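4.2 Does a bare table make for a tidier setting?

The claim we set out to test is an old one in household advice and a newer one in the research on domestic order: that people lay a table more neatly when there is little else on it. Perron's version, which she calls the clear surface rule, holds that a plain table top lets the eye judge distance and symmetry, so that plates end up where they should be with no measuring and no fuss. It is an appealing idea. We came to it with doubts, and the results in this section have done little to remove them.

Our first doubt concerns the word "neat." In the earlier Relemeck study, neatness was scored by raters who had been told in advance which tables were cluttered. Raters who know that much will tend to find what they expect. For the work reported here, Goh and Pasaribu trimmed every overhead photograph so that only the plate and a narrow band of table around it could be seen, and the raters were told nothing about the rest of the surface. With that one change, much of the reported advantage of the bare table went away. Of the 103 settings laid on bare tables, 87 were judged acceptable. The share for cluttered tables was close enough that we would not want to build advice on the difference.

Our second doubt concerns the plate itself. Most studies in this area use white plates, often on a white or pale cloth, and then treat contrast as a detail. We don't think it is one. A colored plate gives the eye a clear rim to work with, and a shallow plate throws less shadow than a deep bowl, which may matter on a surface that reflects the ceiling lights. Figure 2 gives a sense of the kind of surface and plate under discussion.
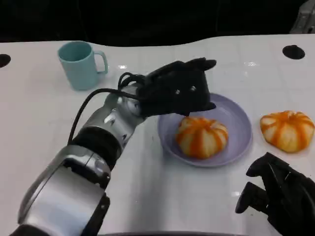 Figure 2. Lavender plate with a raised, sloping rim on a white, slightly glossy table surface. Overhead lights show as faint reflections.

Krishnan has argued that a soft plate color like this should help with placement, on the grounds that it stands out from the table without drawing the eye away from the rest of the setting. Perhaps so. But her own results came from a single room at Purba with a single set of plates, and the glossy table was never compared with a dull one. When gloss and color change together, there is no way to say which of them did the work. We tried to separate the two and managed it only in part – the dull table we ordered was a slightly warmer white than the glossy one, a fault we noticed after the sessions had begun.

There is also the matter of what people take the edge of a table to mean. Etiquette books tell the reader to line up the plate with the edge, and the scoring sheet used at Zaltov simply copies that rule. It works well enough on a square table. On a table with a curved side the rule is close to useless, and several of our participants said as much while they were laying their places. Some lined the plate up with their chair, others with the person across from them, and a few just put it down and moved on. Scored by the Zaltov sheet, the last group did no worse than the others, and this tells us more about the sheet than about the people.

Kushnir has suggested to us that the clear surface rule might hold for full settings, where forks, glasses and napkins compete for room, even if it fails for a plate alone. We can't rule this out. It would, however, be a different claim from the one in print, and it would need its own test. A crowded table leaves less space to put things down, and that is a plain fact about space. It doesn't follow that an empty one improves anybody's judgment.

For these reasons we treat the bare table in the rest of this paper as one condition among several, and we don't use it as the standard against which the others are marked down. Section 4.3 takes up bowls and serving dishes, where the scores were less even and the raters disagreed more often.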